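The second pair of hands at Rillgate

When a packing room brings in two robot arms, the jobs stay but the days come out a different shape

1/16/20 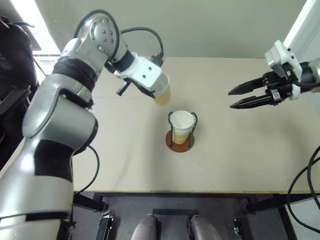 Rillgate makes set desserts for hospitals, aged care homes and a couple of airlines, and for most of its life the tray line has been done by hand. A person picks up a cup, checks it, puts it where it needs to go and picks up the next one. At the trial bench at the back of the packing room, the same job is now being worked through by two robot arms on either side of a beige table. The left one has hold of a tapered cup with a tan-yellow layer in the bottom of it, tipped over a little, and a second cup stands in a small holder with a round reddish-brown base and two looped uprights. The right arm has its gripper open and nothing in it. People who work on the line tend to stop and look at that open gripper on their way to morning tea, and several of them have told me the same thing about it, that it reminds them of waiting for the person upstream.

Cyril Mottram has run the packing room for nine years and worked in it for longer. He was against the arms when the owners first raised them, and he says so freely. His objection was practical. The site had tried a machine called the Jestness, a big fixed loader that handled one size of cup very quickly and any other size very badly. When a customer changed its order, a fitter had to come in and swap the plates over, and the line went back to hands while he did it. The Jestness was sold after two winters. There is still a rectangle of cleaner paint on the floor where it stood.

"I didn't want another one of those," Mottram said. "I had people who'd been told they'd be replaced by it, and then they were the ones who had to catch up after it. You don't get to do that to people twice."

The arms are different in that they can be taught. The software, Desetti, is set up so that someone on the floor shows the arms a movement, checks it back and saves it. A new cup still takes the best part of a shift to get right, and some take longer. Soft cups are worse than stiff ones. Anything with a lid already on it is easy by comparison.

What this has meant for the staff is a new kind of work that did not have a name until the payroll office asked for one. They are now called bench leads. There are 5 of them so far, all from the line, and they get a higher hourly rate on the days they are rostered to the bench. The rate was the hardest part to settle. Management had first offered a one-off training payment. The line wanted the rate to hold whether the arms were running well or not, on the grounds that a bad day at the bench is more work than a good one, and in the end that was how it was written.

One of the bench leads, a woman who has packed at Rillgate since her youngest started school, told me the teaching was slower and stranger than she had expected. She had never had to think about how she picked up a cup. She knew that she squeezed less when the filling was fresh and more when it had been through the chiller, but she could not have told anyone so before she had to. The first time she watched a movement played back she thought it looked clumsy, and then realised it was doing what she had shown it. She has since changed the way she does it by hand.

Not everyone wanted the job. Bench work is quiet. On the line there are eight people within talking distance, and for plenty of them the talk is a good part of why they stay. At the bench there is one other person at most. Two people who trained for it asked to go back, and they were put back with no fuss made. Mottram thinks he should have seen that coming. He now rosters the bench in half shifts, mornings or afternoons, so that whoever is on it still has lunch with the rest of the crew.

The case for the arms, as the owners put it, rests on wrists and shoulders. A packer on a full day lifts and sets down 2143 cups, going by the site's own time study, and the injuries that come from it are the slow sort. They turn up as a sore thumb that doesn't settle, then a brace, then a few weeks on light duties that somebody has to find. Rillgate has trouble hiring in winter and can't easily cover for people on light duties. The owners would like the arms to take the small-batch orders, the ones of 200 cups or fewer, which are awkward to staff and tend to land late in the day.

Whether they can is still an open question. On the most recent full-day trial the bench got through 1545 cups, which is well short of a person. The owners point out that it doesn't need to match a person to clear the small orders. The line points out that a person was standing beside it for the whole day. Both are true, and the disagreement over what the number means has gone on longer than the trial did.

There is also the matter of Sowerby, the company's other site, an hour and a half up the highway. Sowerby is smaller and older and has no bench. Staff there have heard about the new rate and want to know whether they will be offered it, or whether the small orders will simply be moved down the road to where the arms are, taking the overtime with them. They haven't had an answer. Mottram has been up to talk to them and says he told them what he knew, which wasn't much.

The next decision is due in March, when the owners will choose between buying a second bench and keeping the one for another year. Mottram has asked for the year. He wants all of his packers to have had a turn at teaching before anyone plans a roster around it, including the ones who have said they aren't interested, and he wants the light duties figures for a whole winter to put beside the cup counts.

In the meantime the bench runs most days and the line runs every day. The late orders still go to whoever puts a hand up. On the afternoon I visited it was a lemon set for one of the aged care homes, and four people stayed back to do it.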